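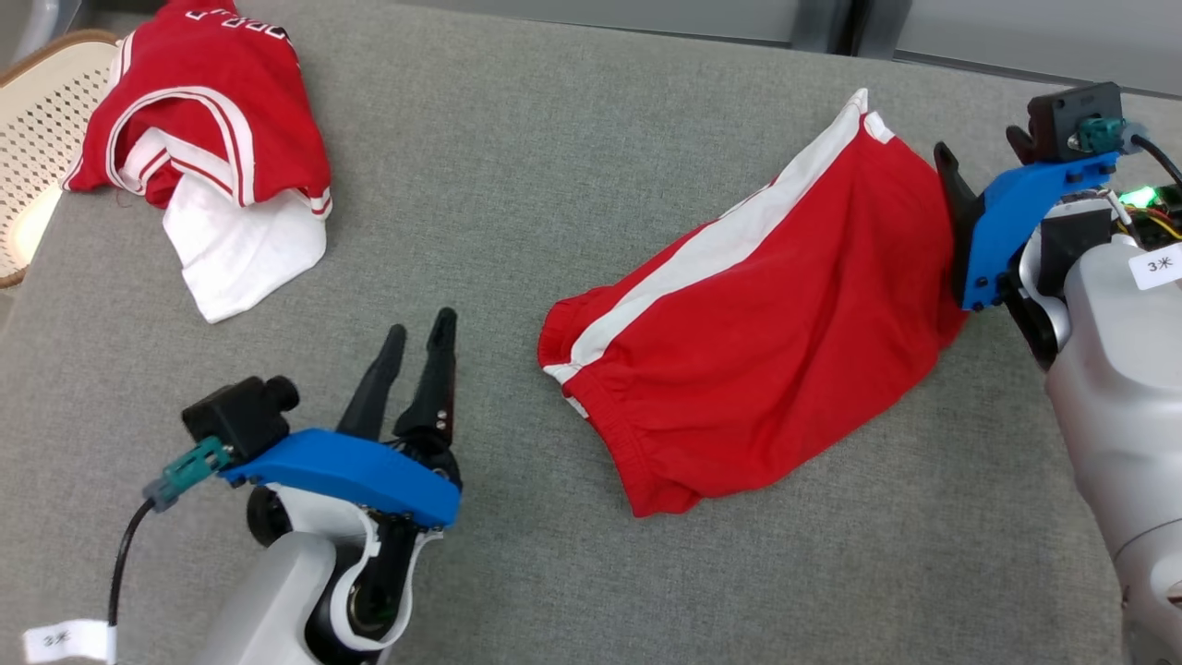

Ticket 109: Left arm stops before the grasp on red garments

Project: Fovanside, two-arm folding
Component: grasp point model, left wrist camera
Status: open, workaround in use
Opened: Thu 30 May

Problem

With the kit on the grey cushion (red shirt at the back, red shorts in front), the right arm takes its corner of the shorts and the left arm should take the waistband. In many trials the left arm comes near, opens its fingers and then waits until the timeout. The log gives "target confidence low" and no other error. I ran 24 trials with the Brunasska checkpoint and 16 of them ended in this way.

What I expected

The method paper says the policy must choose one garment from the head view and keep this choice when the wrist view takes over. I understand that the choice should not change during the approach.

What I have checked

1. Calibration of the left wrist camera. Repeated, same values as in February.
2. Gripper opening command. It arrives correctly and the fingers follow it.
3. Cable and frame rate. No lost frames in the log.
4. Shirt removed by hand, shorts only. The left arm then closes on the waistband in every trial. So I think the mechanical part is good.
5. Wrist images saved at the moment of the timeout and compared with the heat map. The map has 2 peaks of almost the same height, one on the shirt and one on the shorts, and the mean of them falls on the grey fabric.

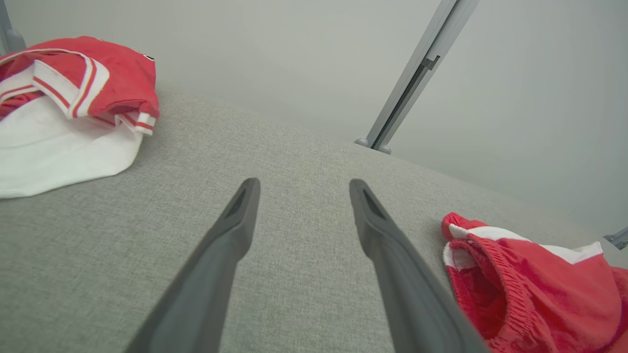

Left wrist view: shirt at upper left, shorts at lower right, grey fabric between the fingertips.

Possible cause

Both garments are red with white trim, and the network seems to join them into one target. In the Ciltik training set most episodes have garments of different colours, so this case is rare there. I am not sure if it is the only cause.

Workaround

Use the highest peak and not the mean (option peak_mode=max in the Rosenthal config). The timeout is gone, but sometimes the arm goes to the shirt.

Still to do

Retrain with same-colour pairs, and pass the mask from the head view to the wrist network. Please do not close the ticket before the retrained model is tested with the same kit.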